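Planning and Buying for a Small Robot Picking Cell
Handout 3
Instructor: Niloufar Safavi
Revised 2026-05-12

Read this before you start the budget worksheet. It covers the costs that belong in a first equipment plan for a bench-scale picking cell, and the order in which to settle them. Bring your questions to the lab hour.

1. Start with the objects

Most student budgets begin with the arm. Begin with the list of things to be picked. Write down the heaviest item, the widest, the thinnest and the softest. Note anything clear or shiny, since those items affect the choice of camera. The list decides the gripper, the gripper decides the load on the wrist, and only then can you say how large an arm is needed.

Reach comes next. Measure from the planned base position to the far corner of the bin floor, and remember that the tool has to get down inside the walls at an angle that keeps the last joints clear of the rim. A deep bin with straight sides is harder to work in than a shallow one with sloping sides. If you can choose the bin, choose it before the arm.

2. Three groups of cost

Group A is the arm and its controller. Get the quote in writing and check whether the teach pendant, the software license and shipping are included. In last November's exercise two teams left out shipping and had to redo the whole sheet.

Group B is everything that goes on or near the wrist: gripper, mounting plate, fittings, cables, cable ties and any hose. This group is nearly always set too low. A cable that runs along the outside of the arm needs enough slack for every pose the robot will take, and it will wear. Plan on replacing it.
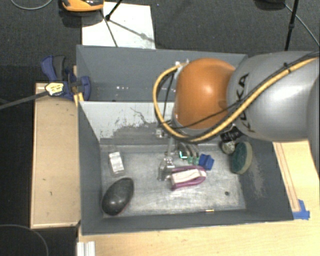

Fig. 1. KUKA arm with a metallic gripper over a bin of mixed objects. Note the cable loop near the orange joint.

Look at the bin in Fig. 1 when you fill in Group C, which is the workspace. The floor is streaked and rubbed and the panel at the back is scuffed, with a scratch down through the paint. Bins, tables and fixtures take wear like this and should be listed as items with a limited life. Clamps and tape count too. They are cheap, but they need a line on the sheet so that somebody orders them.

The objects themselves also go in Group C. A clear package, a looped band and a scrubbing sponge each ask something different of a gripper, and you will want spares of every type you test with. Buy duplicates at the same time, from the same lot if possible. Packaging and colors change from one order to the next.

3. Worked example: the Gornidow cell

Use these figures for the class exercise. The arm and controller are already owned, so Group A is zero. The budget for everything else is $3,000.

Ivano quotes a gripper with mounting plate at $591. Onen offers a lighter gripper at a lower price but sells the plate separately, and has not given a price for it. Do not compare the two until you have both parts of the Onen quote. Mohammadi supplies test objects in mixed boxes at $50 a box.

Suppose you take the Ivano gripper and 3 boxes of objects. The boxes come to $150, and the two lines together come to $741. That leaves $2,259 for cables, the bin, the table, clamps, spare fingers and a reserve. Set the reserve aside first - if it is whatever remains at the end, it will be zero.

4. Lead times

Price is one column on the worksheet and delivery is the other. Ask every supplier for a date and write down who gave it to you. Grippers and special cables are often the slow items, while tables and bins can be had quickly. Order in order of lead time, longest first, once the object list is fixed.

Do not order the mounting plate until you have the bolt pattern of the wrist flange from the arm's own drawing.

5. Before you turn it in

Every line has a supplier, a price, a delivery date and a group letter.
Shipping is listed separately.
Spare cables and gripper fingers are included.
The reserve is a number, with a sentence saying how you chose it.
The object list is attached as page one.

Worksheets without an object list will be returned ungraded. Teams may share quotes, but each team writes its own sheet.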